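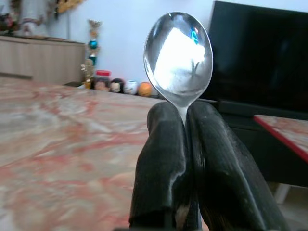 The Dallenix Story Kit is a boxed set of 123 prompt cards, a facilitator's guide and a scoring booklet, published by Cordier for use in reading groups and introductory courses on narrative psychology. Its premise is that people judge characters quickly and defend those judgments afterward, and that the process can be studied with very short texts. Each card carries an everyday object and an opening sentence, and participants supply the rest. The objects are plain by design. A polished spoon, its bowl bright with reflected light, is sufficient to begin a story about inheritance, theft or a neglected guest, and the guide asks readers to note the point at which they began to take sides.

The cards are the strongest part of the kit. The opening sentences are well edited and avoid signaling which character deserves sympathy. Groups of 6 are recommended, and the exercises fit comfortably within a class period. Responses are limited to 500 words, a sensible ceiling that keeps discussion on the moral turn of the story. 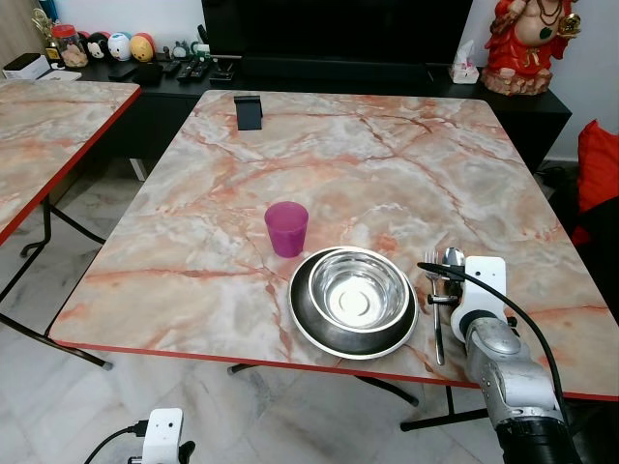
Fork, spoon, cup and steel dishes on a marble-patterned tabletop.

The scoring booklet is less satisfactory. It draws on 3,223 responses gathered by the publisher, but gives little information on the age or background of the writers. Its categories of fairness, loyalty and harm overlap, and two careful raters may reach different totals for the same story. Instructors should treat the scores as a basis for discussion and should not report them as measurements.

The earlier Grosta set offers fuller notes on theory, although its prompts are longer and more leading. For general classroom use, the Dallenix kit is recommended. Departments intending to collect research data should wait for the revised booklet, which Cordier has scheduled for August.

Reviewed 30/03/2025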